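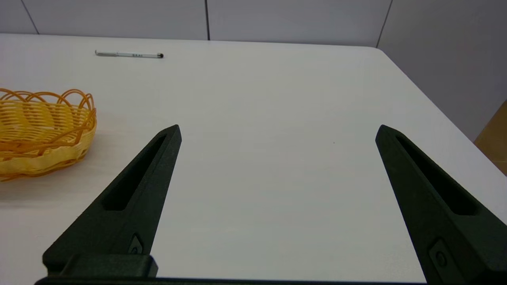
Skedonau, Mai 2019

Greifer Marke Eigenbau lässt runde Sachen fallen — Finger, Kraft oder Software?

Hallo zusammen,

ich lese hier schon ewig mit und habe jetzt selber mal ein Problem, bei dem ich nicht weiterkomme. Ich baue seit Dezember an einem kleinen Roboterarm, erst daheim im Keller, inzwischen in der offenen Werkstatt Nemlow, weil meine Frau den Küchentisch irgendwann wiederhaben wollte. Der Arm selbst läuft richtig gut, da bin ich echt stolz drauf! Es hakt nur am Greifer.

Die Finger sind keilförmig, vorne schmal, hinten breit, mit einem langen Schlitz drin. Den Schlitz hab ich reingemacht, um Gewicht zu sparen, und ein bisschen auch in der Hoffnung, dass die Finger dann etwas nachgeben. Tun sie aber kaum. Unten ist jeder Finger am Träger verschraubt. Angetrieben wird das Ganze über einen Schrittmotor mit Spindel, die Steuerung ist ein Zwahlen-Board, das ich gebraucht bekommen habe (mit einer Anleitung, die diesen Namen nicht verdient). Die Kamera sitzt hinten am Handgelenk und schaut zwischen den Fingern durch nach vorn.

Kantige Sachen sind überhaupt kein Thema. Holzklötze, Streichholzschachteln, eine Klebebandrolle, alles prima. Aber sobald was rund ist, geht das Theater los. Ich will am Ende Obst vom Tisch in einen Korb legen lassen, das habe ich meiner Tochter versprochen, und ausgerechnet da versagt er. Bei Orangen passiert meistens eins von zwei Dingen:

Entweder ein Finger kommt früher an als der andere und schiebt die Frucht weg, bis sie seitlich rausrollt. Oder beide packen zu, der Arm fährt hoch, und nach ein paar Zentimetern flutscht sie nach unten raus.

Ich fahre mit 700 Schritten pro Sekunde zu, bei 1000 war es noch schlimmer. Die Strombegrenzung habe ich vorsichtshalber niedrig gelassen, ich will ja keinen Saft machen.

Was mich dabei am meisten nervt, ist die Mitte.
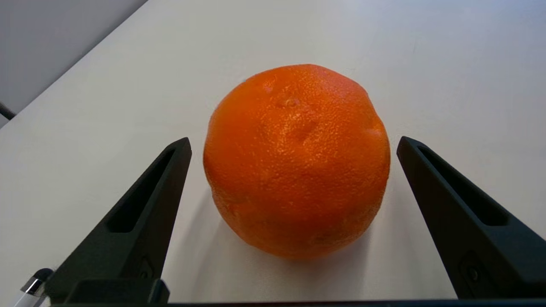 Im Kamerabild sieht es für mich nämlich meistens ganz ordentlich ausgerichtet aus, die Orange ist zwischen den Fingern und links und rechts ist noch Luft. Aber eben nicht gleich viel Luft, und so eine Orange ist ja auch keine Billardkugel, die hat Beulen und Dellen, wo sie will. Mein Skript nimmt einfach den Schwerpunkt vom orangen Fleck und fährt drauf zu. Reicht das vielleicht nicht? Oder brauche ich andere Finger? Oder einfach mehr Kraft? Ich würde ungern den ganzen Träger neu bauen, der hat mich zwei Wochenenden gekostet.

Danke schon mal und liebe Grüße aus der Werkstatt
Baltasar Ledesma

spindelfritze

Servus Baltasar, schönes Projekt! Ich hatte fast das gleiche Gerät und die gleichen Flüche. Ich glaube, bei dir sind es zwei Fehler, die sich gegenseitig verstecken, also bitte nacheinander angehen.

Das Rausrutschen nach unten kommt ziemlich sicher von glatten Fingern plus falscher Höhe. Wenn du die Kugel oberhalb vom Äquator erwischst, drückst du sie dir selber nach unten weg. Fahr also tiefer, auf halbe Höhe oder einen Tick drunter, und kleb innen was Weiches drauf. Ich nehme Moosgummi, zwei Millimeter, mit Kontaktkleber. Fahrradschlauch geht auch, stinkt aber. Erst danach am Strom drehen, und zwar in kleinen Stufen.

Das Wegschieben ist eine andere Baustelle. Der Schwerpunkt vom Farbfleck ist gar nicht so schlecht, aber wenn du den Schatten oder eine helle Stelle auf der Schale mit drin oder eben nicht mit drin hast, wandert er dir zur Seite. Nimm lieber den linken und den rechten Rand vom Fleck und davon die Mitte. Und zwar auf der Höhe, auf der die Finger auch wirklich zupacken! Dann prüf noch, ob deine Kamera überhaupt mittig sitzt. Dafür den Greifer ganz langsam auf einen Klotz zufahren und schauen, wo der im Bild landet, wenn beide Finger gleichzeitig anliegen. Den Versatz trägst du fest im Skript ein. Bei mir war die Halterung schief und ich habe wochenlang am Code gesucht.

Zum Tempo: Ich fahre die ersten zwei Drittel flott und das letzte Stück mit 150 Schritten pro Sekunde. Sieht lahm aus, aber es rollt fast nichts mehr weg. Den Träger würde ich so lassen.

mone_aus_tratville

einfach saugnapf nehmen, hab ich auch, läuft. an orangen hab ichs allerdings noch nicht probiert, nur an cd-hüllen

Kurbelwelle77

Dem Spindelfritzen kann ich mich anschließen, nur beim Moosgummi würde ich die Fingerform gleich mit anschauen. Gerade Flächen berühren eine Kugel halt nur an einem Punkt pro Seite, und um die Linie dazwischen kann sie sich drehen. Ich habe mir deshalb kleine Schalen gemacht, so leicht hohl wie ein Löffel, die vorne auf die Finger geschraubt werden. Die alten Finger bleiben dran, und für die Klötze nimmst du die Schalen wieder runter. Mit denen habe ich inzwischen ungefähr 2000 Griffe hinter mir, hauptsächlich Mandarinen und Tennisbälle.

Der Saugnapf wird auf der porigen Schale übrigens eher nichts, da zieht er Nebenluft. Mit einer kräftigen Pumpe vielleicht, aber dann hast du das Gebrumm in der Werkstatt.

Welche Spindelsteigung hast du eigentlich? Wenn die sehr grob ist, würde ich mit der Schleichfahrt am Ende noch weiter runtergehen, und beim Zwahlen-Board mal gucken, ob Mikroschritte überhaupt eingeschaltet sind. Bei meinem gebrauchten waren sie es nicht, da musste ich hinten einen Jumper umstecken.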